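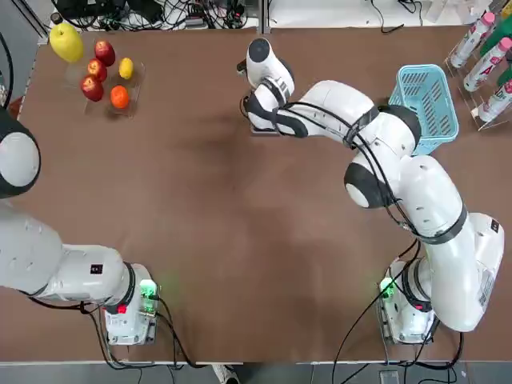
What happens when a two-arm policy is trained on demonstrations that always begin from the same rest pose?
Success drops as soon as the start pose changes. In our trials the policy learned the opening second of motion by rote, and most failures could be traced to that second.

Start-Pose Variation in Two-Arm Tabletop Sorting

This gallery belongs to the Stolodeo project at the Draltitz lab. It covers one result from the sorting study: the effect of varying the arms' start poses while holding the number of demonstrations fixed. The table at the top of the page is laid out with fruit in and beside a clear tray, a light blue basket, and bottles in an acrylic rack. The right gripper is over the brown surface with nothing in it, and the left gripper is out of view.

Method

Two training sets were collected by teleoperation, each with 200 demonstrations. In the first set, called Fixed, both arms began every demonstration from the same joint angles. In the second, called Spread, the start angles were drawn from a range around the rest pose, and draws that brought the arms too close to each other were thrown out. The instruction was the same in both sets: move one named piece of fruit to the basket. Network, image size, training length and optimizer settings were kept the same.

The policy takes camera images and joint positions as input and puts out short chunks of joint targets for both arms. Only the first half of each chunk is executed before the next one is requested. We did not tune this ratio for either set.

Evaluation used 308 start poses, none of which appear in the training data. The same list was run for both policies in the same order. A trial counted as a success if the named fruit came to rest inside the basket and no other item had been moved out of its container. Trials stopped by the force limit were scored as failures.

Result

The Spread policy failed 88 fewer trials than the Fixed policy on the same list. The gain came almost entirely from starts in which one gripper lay outside the head camera's view. From those starts the Fixed policy tended to swing the hidden arm back toward its usual rest pose before doing anything useful, and in the worst cases it pushed the tray on the way. The Spread policy began the reach directly.

Near the rest pose the two policies could not be told apart. Spread was slightly slower to close on small fruit, and we have not found out why – the demonstrations themselves are no slower.

Khadija Belkadi repeated the comparison with joint positions removed from the input. Both policies got worse, Fixed by less. Our reading is that Fixed had been using the joint values mainly to recognize the first step of an episode.

Limits

One table, one pair of arms, one set of objects. The bottles in the rack were distractors throughout and were never named in an instruction. A second round in July, on the Fahy bench, will use the bottles as targets and a wider range of left-arm starts.

The start-pose list and scoring sheet are kept with the Vetdale release, in the folder for the sorting study. Trial logs are stored by start-pose number – the order on disk is the order of execution.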